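How to get a water ring off a timber table

I've had this little side table since my uni days and it's copped a fair few mugs over the years – mostly mine, I'll admit! If the mark is white and cloudy, the moisture is probably only sitting in the finish, so don't reach for the sandpaper yet.

Start with the iron. Empty the water out, set it to low with no steam, lay a clean cotton tea towel over the ring and press for nine or ten seconds. Lift, have a squiz, go again.

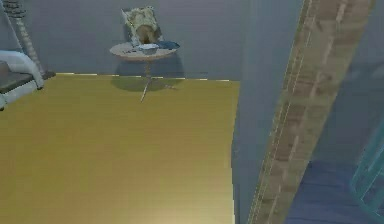 If there's still a ghost of it after a few goes, try plain white toothpaste (not the gel kind) on a soft rag. Rub along the grain, gently, for two minutes or so and wipe it off with a damp cloth. My neighbour Fenna swears by mayonnaise left on overnight, but I couldn't stand the smell.

Let it dry fully before you wax. Black rings are a different job, and I'll do those in another post.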